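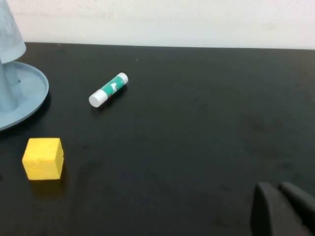 工单主题:Videx 复古掌机读取《Flundale》存档时卡在标题画面。机器是二手的,固件为出厂版本,没有刷过第三方系统。游戏装在存储卡里,之前能正常进入,玩到第三章左右开始出问题:选“继续游戏”后音乐照常播放,画面停在标题,按键无反应,只能长按电源强制关机。测试时掌机平放,没有拿在手里。下面按处理顺序记录。

环境
主机:Videx 掌机,出厂固件
游戏:《Flundale》,零售版,中文界面
存档:3 个栏位全部使用,第一栏为主存档
存档时游戏进度:42%
外接设备:无

复现步骤
1. 开机,从列表启动《Flundale》。
2. 在标题画面选“继续游戏”,选第一栏。
3. 画面停住,音乐继续循环。
第二栏和第三栏可以正常读取。选“新游戏”也正常,能走到 Plondton 镇并在旅店存档,但只要存进第一栏,下次读取又会卡住。

已尝试的处理
重启主机:无效。
拔插存储卡,擦拭触点:无效。
把整张卡复制到另一张同容量的卡:无效,现象完全一样。由此基本排除卡本身的硬件问题。
关闭即时存档功能,只用游戏内存档:无效。
恢复主机默认设置:无效,按键映射还得重设一遍。

客服回复(第一次)
请把存档目录打包上传,并说明最后一次正常存档的地点,以及当时是否使用过即时存档。上传前请勿删除或覆盖第一栏。

用户补充
2024年4月4日已上传。最后一次正常存档在 Moussa 神殿入口,存完之后进了神殿,打开过一次地图,退出时用了即时存档,然后关机。第二天读取就卡住了。背包里的道具比较多,Plondton 镇的支线都做完了,不想重打。

客服回复(第二次)
已检查。第一栏的存档文件大小为 169 KB,正常应与另外两栏接近,您的第二栏和第三栏都只有 26 KB。多出来的部分是即时存档数据,被写进了游戏自身的存档文件。标题画面读取时会一直等待一段不存在的数据,所以音乐不停而画面不动。新存档写入第一栏时只覆盖文件开头,后面多余的数据仍然保留,因此新存档也读不出来。
处理方法:
1. 先备份整个存档目录到电脑。
2. 用附件里的修复后文件替换第一栏,文件名保持不变。
3. 删除该游戏的即时存档文件夹,主机下次启动会自动重建。
4. 启动游戏,直接读取第一栏,不要先读即时存档。

用户反馈
按步骤做完,第一栏可以读取,人物站在 Moussa 神殿入口,道具和支线记录都在。神殿里打开地图那一段的进度没有了,重走一遍大概几分钟,可以接受。之后在第一栏重新存档,关机再开,读取正常。又试了第二栏和第三栏,没有受影响。
另外有个小问题:删掉即时存档文件夹以后,列表里的游戏封面变成了灰色方块,重启两次还是一样。

客服回复(第三次)
封面缓存和即时存档放在同一个文件夹,删除后需要手动刷新。进入“设置”,选“游戏列表”,再选“重新扫描”即可。扫描期间请不要拔卡。
即时存档写错位置的问题已登记,预计在 9 月的固件更新中修复。更新之前,玩《Flundale》时请保持即时存档关闭,退出前使用游戏内的存档点。

用户反馈
重新扫描后封面恢复。即时存档已关闭。

状态:已解决,等待固件更新后复测。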